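Omia reopens its back lounge with the old wall left bare

3 min read

If you've walked past Omia lately and wondered why the back room had paper over the windows, it's open again as of Tuesday, and I went in at 9 in the morning to get a seat before everybody else did!

The lounge was shut for 12 weeks. The plan at first was to plaster over everything and paint it (the color was going to be a sort of oatmeal, I saw the sample card taped by the register for ages). Then the old paneling came off, and the owners liked what was behind it enough to cancel the painter. Kamthorpe, the firm doing the work, brushed off whatever was ready to fall and left the rest alone. I'm told the job came in at around $600 under the first quote, and most of that went straight into seating.

And the seating is what I really want to talk about. The old benches are gone - hooray, my back says - and there are sofas now, ordered from Bornow, with long backrest cushions you can lean your whole weight on. Coffee is the same, prices are the same, and the cinnamon rolls still run out early.

The lounge is open whenever the front counter is, and you don't need to buy a meal to sit there. Groups should ask at the register first.

The pale sofa is the one to grab. It sits right up against the peeling wall, all grays and off-whites with a rusty brown stain in the middle, and there's a thin strip of warm light running down by the wood trim. I could look at that wall for an hour - it's like a map of someplace cold.

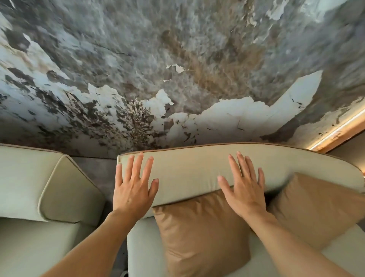
Comments

porchlight817: Went after work and loved it. Is the wall going to shed on my sweater though?

Bornow fan: Sat there for two hours, very comfy. Wish they had kept one bench for people who like a hard seat.

tess_k: I would have painted it. Sorry!! Rolls were great.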